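The Rengifo Path Scooter - Adult Folding Kick Scooter

Price: 899
In stock at our Fledbridge shop, two left in gray
Free pickup, or delivery anywhere between Fledbridge and Masgate

Okay, so I've been selling scooters out of this little shop for years and I don't usually get this worked up over one, but I have been riding the Rengifo to work and back since March and I want to tell you all about it (get a coffee, this runs long).

First thing, it's a kick scooter. No motor, no battery, no app, no charger to forget at your sister's house. You push, it rolls. I get calls every week asking what the range is and I say, well, what did you have for breakfast?

The big deal with this one is the wheels. Most adult scooters come with small hard ones that are lovely on a mall floor and horrible everywhere else. The Rengifo has proper air-filled tires, front and back, on spoked wheels, and they soak up an amazing amount of nonsense. I ride mine on old asphalt pretty much every day, the gray weathered kind that has never been resurfaced and goes soft and crumbly where the grass creeps in. On my old scooter my hands would be buzzing by the time I got to the shop. On this one I can hold a conversation!

The deck is low, which your knees will thank me for. A low deck means you don't have to bend your standing leg so far with each push, and over a couple of miles that adds up to a lot. It's also long enough that you can put both feet on it, one behind the other, and just coast. I do that a lot more than I should, especially on a straight stretch with grass on both sides and a bank going up on the right and no curb to worry about. 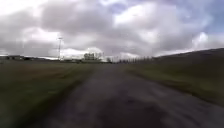
Dellwood_rider wrote in the comments on the old version of this page that the tires are great but you have to keep them pumped, and that a soft rear tire made the whole thing feel like pushing a couch uphill. Very true, and I should have said so the first time. Check them every week or so. I keep a small floor pump by the back door and I do mine while the kettle's on. We'll top yours up for free any time you're passing, and you don't have to have bought it here.

Brakes: there are 2, both on the handlebar, one for each wheel. Regular bike-style rim brakes with regular bike-style pads, so any bike shop can sort them out. Squeeze the rear a touch before the front, especially if you're new to it. I had a go at stopping with just the front on my second day and I won't be doing that again.

Folding. Right, so it folds, but I'm not going to pretend it's tiny. There's a lever at the bottom of the steering post, you flip it, push the catch, and the handlebar comes down over the deck. It fits in the back of my hatchback with the seats up. It fits under my desk if I don't want my feet under there too. On a crowded bus I would say no. If you mostly need something to carry, look at the Traver instead - smaller wheels, much lighter, and I'll happily put them side by side on the shop floor so you can lift both.

Who it fits: the handlebar goes up and down, and I've had short customers and very tall customers leave happy. The frame is sturdy and doesn't flex when you jump on it (I have jumped on it). If you're between heights, set the bar a bit above your waist and ride it for a day before you start fiddling.

What comes with it: the scooter, a bell, a kickstand, the two wrenches you need to put it together, and a paper manual that is better than most. We build it and set the brakes before you pick it up, no charge. If it's being delivered, you'll just need to straighten the handlebar and tighten one bolt.

What doesn't come with it: lights and fenders. I'd get both. The fender set is 157 and yes, I think that's steep too, but I went one wet week without them and had a stripe up my back every single morning. Lights you can get anywhere, and any bike light that clamps on will do.

Things I'm less keen on: the grips are a bit thin, and I swapped mine for squishier ones. The bell is loud in a rude way. And the gray finish shows dried mud more than you'd expect, so have a rag handy.

Want to try one first? Come by and take the shop scooter out for a spin. Bring shoes with a flat sole, and a helmet if you have one - we've got loaners if you don't.

Page updated 06/07/2020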